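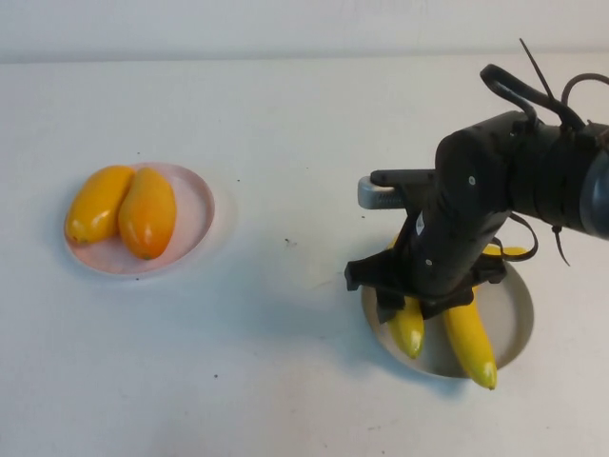 Plastic mangoes on a pink plate.

The regional defense ministry at Plallham has confirmed that it is reviewing how security clearances were renewed for civilian contractors attached to its logistics command. The review covers 357 files. In 2 of them, the clearance had lapsed before the holder was given access to restricted stores at Rinness, and in neither case was the lapse noticed by the unit responsible.

I served in a records office for part of my career, and I read the ministry's notice with some sympathy for the clerks involved. Renewal dates were kept in one register and building passes in another. Zamfira Dumitrescu, who led the inspection, writes that the two registers were last compared in July. Her report recommends a monthly comparison, signed by an officer who did not prepare either list.
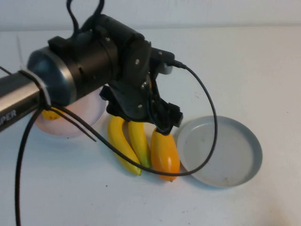

The ministry has accepted that recommendation but has set no starting date for it. It has also declined to say whether the contract with Quezada, the firm that supplied both individuals, will be extended. Colonel Jasper Van der Linden told reporters that no classified material was removed – a statement that the report neither supports nor disputes.

I would have preferred a clearer position on appeals. A contractor whose pass is withdrawn must apply in writing to the office at Viltcombe, and the notice gives no time limit for a reply. Readers who hold a pass should check the renewal date printed on their own letter of clearance and raise any discrepancy with their unit security officer.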